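Teltonon and Bailly Complete First Round of Hand-Held Gripper Comparison

Cabinet, door and book tasks used to assess finger pads ahead of October release

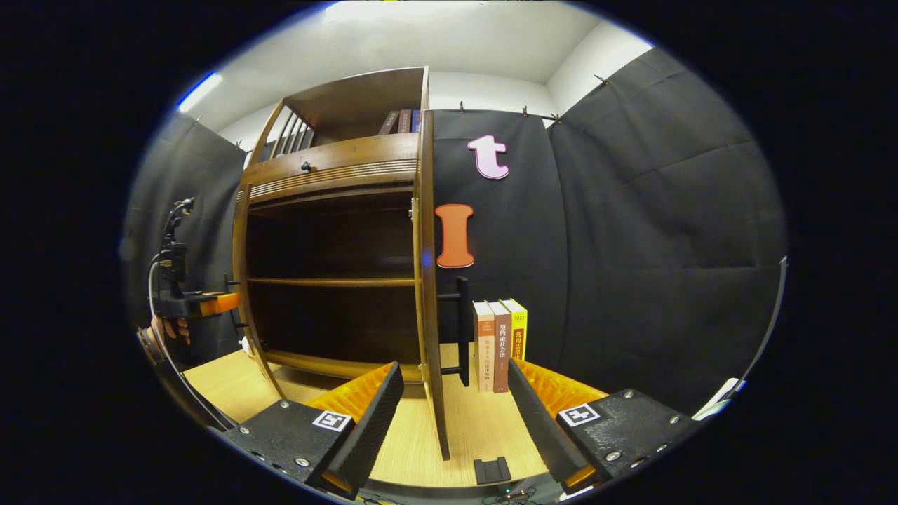 Orange textured finger pads on a hand-held gripper at the wooden test cabinet, with its door open. A second hand-held gripper is at left.

CLERDALE — Teltonon, a maker of hand-held gripper tools for robot training, and the engineering firm Bailly today announced the completion of the first round of a joint comparison of gripper fingers and wrist cameras. The work was carried out at Teltonon's test hall in Clerdale and covered 814 recorded trials by 14 operators.

The comparison was set up to answer a question raised by customers of both companies: how much the surface of a gripper finger affects everyday handling tasks such as opening a cabinet door by its bar handle, or taking a book from an upright row and placing it on a shelf. Operators worked with a tool in each hand. Every operator completed the same tasks with a smooth pad and with a textured pad, in an order set by Bailly.

Textured pads produced fewer slips on book spines and needed less closing force on the door handle. Smooth pads remained the better choice for pulling a single book from a tightly packed row, where the textured surface tended to drag the neighboring volume along with it. Both companies consider this result important enough to include a smooth option in the finished product.

"Our customers work with household furniture and ordinary objects, and our testing has to reflect that," said Elli Pesonen, head of product testing at Teltonon. "The door task in particular showed us differences between pads that our bench measurements had missed. We are changing the shape of the fingertip as a result."

Two camera positions were also compared. The lower position gave a clearer view of the contact point but lost sight of the fiducial markers on the fingers more often when the tool was tilted. The higher position has been selected for the next round, together with a matte finish on the markers to reduce glare from overhead lighting.

A second round will begin this summer at Bailly's site in Jollon. It will add drawers and soft goods, and each pad will be worn through 200 grasp cycles before testing so that aging can be measured. Bailly will publish the task instructions and scoring sheets from both rounds when that work is complete.

The revised fingers are scheduled for release in October. Existing Teltonon customers will be able to exchange their current pads within 60 days of the release date at no charge.

About Teltonon
Teltonon designs and builds hand-held grippers, finger pads and camera mounts for research and industry. The company is based in Clerdale.

About Bailly
Bailly provides independent testing and measurement services for automation equipment from its offices in Jollon.

Media contact
Press Office, Teltonon, Clerdale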